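# Winter Sitting Day: Frequent Questions

**When is it?**
The first Saturday in December. Doors open at 7 in the morning, and the first bell is half an hour later. The bell does not wait for parking.

**Where?**
Bălan Hall, behind the main temple. The street number is 292, but the numbers went missing from the gate, so look for the stone lantern with the dent in it.

**Do I have to be Buddhist?**
No. You do have to be quiet, and in past years that has been the harder requirement.

**Do I need to register?**
Yes, through Kuvix, the sign-up site linked from our calendar. If Kuvix logs you out halfway through, go back and check your email before trying again. Last winter one person registered as seven people, and we cooked for all of them.

**How long are the sittings?**
Thirty minutes, with slow walking in between. There are four before lunch and three after. Chairs are fine for any or all of them. Nobody earns anything extra on the floor.

**Can I come for only part of the day?**
Yes, if you arrive or leave during a walking period. Please tell us which half when you register.
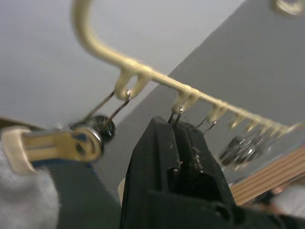
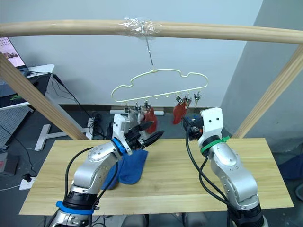
**What should I wear?**
Loose, dark, plain clothes in layers. The hall is cold until midmorning and then, without warning, tropical. Leave bells, bangles, and nylon snow pants at home — a nylon snow pant in a silent room is a brass band. Coats go on the pegs by the door. Small things have a way of joining the wrong coat, so we suggest bringing a hanger with clips like the one in the second photo, where each scarf or pair of socks can have a clip to itself. Put your name on it.

**Is lunch included?**
Yes. It's vegetarian soup, rice, and pickles, eaten in silence. Tell us about allergies when you register, please, and not with hand signals at the serving table.

**May I bring my phone?**
You may bring it as far as the basket in the entry. Switched off, please. Vibrating phones in a basket sound like a hive.

**Will there be a talk?**
A short one, after lunch, by Cletus Oyelaran. He'll take questions until tea, and tea is at 4.

**What does it cost?**
There's no fee. A donation box stands near the shoe rack.

**I fell asleep last year. May I come back?**
Of course. If you snored, we'd like to offer you the seat nearest the door.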